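Foro Belleo › Taller › Chapa y soldadura
Tema: Galvanizado o inox para tolva de pienso

ohuaman
Tengo que rehacer una tolva de 162 litros. El galvanizado de 2 mm se me pica en las soldaduras. ¿Merece la pena pasar a inox 304?

Giuliana_C
Si el pienso lleva sal o melaza, sí. El galvanizado pierde el zinc en la zona del cordón y por ahí empieza la corrosión.

zapata_metal
Discrepo. Con el cordón bien cepillado y dos manos de pintura rica en zinc, el galvanizado aguanta 7 años. El problema suele ser el repaso —casi nadie desengrasa antes de pintar—.

Giuliana_C
Para uso seco, de acuerdo. Con melaza no. Además, el roce se lleva la pintura en la línea de descarga.

ohuaman
Es pienso con melaza. ¿Y la inclinación de las paredes? Ahora tengo 45 grados y se forma bóveda.

akazmi
Sube a 60. Y redondea las esquinas interiores, que en el ángulo vivo se apelmaza todo. Para comparar, un cajón de chapa gris con paredes altas inclinadas y el fondo ya rayado: 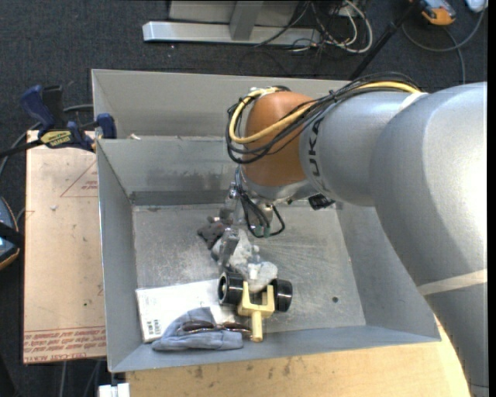

Foto: Aqeel Kazmi, 10 de agosto de 2019

zapata_metal
Con 60 grados pierdes volumen si no subes la altura. Yo dejaría 55 y un vibrador pequeño.

akazmi
El vibrador compacta si arranca con la boca cerrada. Prefiero pendiente.

ohuaman
Voy a 60 y 304. Queda pendiente el espesor: 1,5 o 2.

Giuliana_C
1,5 con pliegue de refuerzo en el borde superior.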